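Moved the office off our old firewall this month. A few notes for anyone running a small network who has been putting it off.

We have 200 users in 2 buildings. The old box was a Vutstead that stopped getting signature updates in September. It still passed traffic, so management saw no hurry. Otis Haverford pulled the logs and the argument ended there.

First job was the rule list. Half the entries had no owner and no comment. I turned on hit counters, left them alone for a full billing cycle, then disabled every rule with zero hits. Disabled, not deleted. Keep them until you're sure. 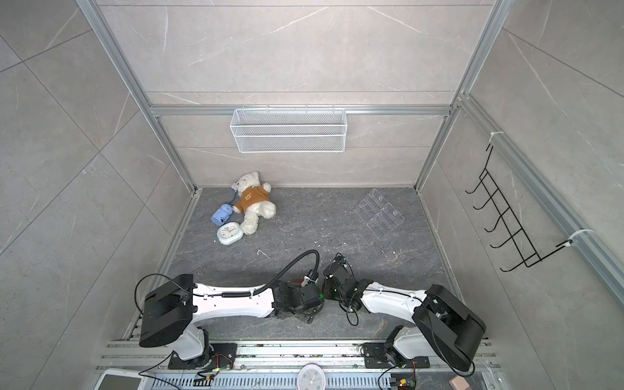
Default deny outbound is where you'll get complaints. Start with only the ports you can name a use for and add the rest as requests come in. An empty list is a fine place to begin. Think of the white wire basket on the back wall, apparently empty, and picture putting things in one at a time. We added five outbound rules in the first week and very few after that.

Intrusion prevention went in detect-only mode at first. Good thing. It flagged our own backup job from the Castellanos server as an attack every night. If we'd had blocking on, we would have lost backups until somebody read the alerts.

Mortimer Tillman wrote the exception for it. Source, destination, one signature, and a review date in the comment field. Please don't whitelist a whole subnet to quiet one alert.
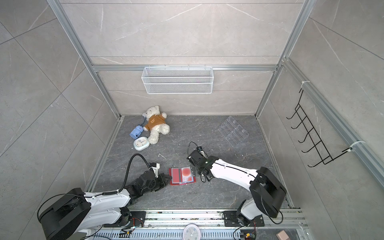 Failover testing got done Wednesday at 6 a.m. Pull the power on the primary, don't use the reboot button in the console. Ours went down flat on its back like the teddy bear in the orange-brown sweatshirt, and the standby unit picked up. VPN sessions dropped and people had to log in again. The Fera docs say sessions should carry over. Ours needed state sync turned on for VPN separately.

Still to do: move the guest Wi-Fi to its own zone and send logs to Zarnero instead of the old syslog box. Will post the config for the VPN sync setting when I'm back at my desk.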